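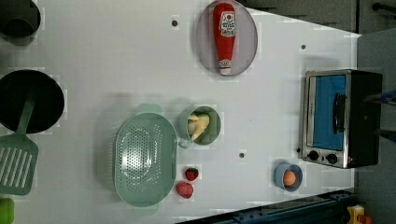

Okay so I finally got my first real gamma spectrum off the little scintillation detector and I have been grinning since breakfast. It's a sodium iodide crystal from Rivorus, 2 inches across, and I spent most of June trying to get it to stop drifting. There's a green slotted turner lying across a black frying pan, and the slots are a decent picture of what I wanted the peaks to look like - evenly cut, clean gaps. Mine look more like melted candles.

The cesium peak should sit near 662 keV. Mine came up at 600. Ilona Pintér took one look at my plot and asked if I'd let the tube warm up first. I had not!

Gave it the full warm-up, ran it again for 10 minutes, and the peak moved right where it belongs. Then I redid the calibration with five points instead of the lazy two.

Next up is background. The Trokanthorpe basement is all old granite, so potassium-40 shows up in everything I do. Visitación Marín says to build a lead shield before I touch another sample - she's right and my back already hurts.

If anyone has used the Fodor software for peak fitting, please tell me how you get it to stop crashing when you save.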